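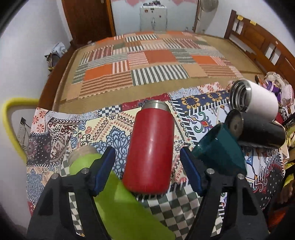
夹爪闭合到位,力反馈也正常,瓶子为什么还会在抬起之后滑脱?

原因在判据。控制器只看两个量:开口宽度停止变化,电机电流超过阈值。两条同时满足就报“已夹持”,随后允许抬升。圆柱瓶身如果偏离指垫中线,宽度照样停,电流照样上去,接触面却只剩指垫边缘一条窄带。静止时撑得住,一加速就转,转过去就掉。

这次的故障记录在 Resance 的日志里。748 次抓取,脱落 22 次,全部带着“已夹持”标志。也就是说,安全逻辑一次都没有触发,机械臂空着手走完了后面的轨迹,到放置点照常张开。其中 3 次,瓶子落在臂的回程路径上,被连杆扫了出去。对我来说这 3 次比另外那些严重。

起初我怀疑指垫磨损,换了新的,脱落照旧。Carmela Gentile 看完曲线后指出,脱落前电流有一个很短的下陷,随后回升,回升值仍在阈值以上。我们的滤波窗口取了 9 个采样点,正好把它抹平。原始数据里看得很清楚,滤波后的曲线上什么也没有。

目前的改动:下陷检测直接走未滤波通道;抬升分两段,第一段低速,结束后复查宽度;搬运途中宽度突变即停机,不再自动重试,由人确认路径上没有东西后手动复位。

还没解决的是金属瓶表面的摩擦差异。喷涂的瓶身和裸露的不锈钢瓶颈用同一组力参数,显然不合适,但按部位区分要改 Skasico 那边的接口,排到了 6 月。在那之前,抓取点限制在瓶身,瓶颈一律不夹。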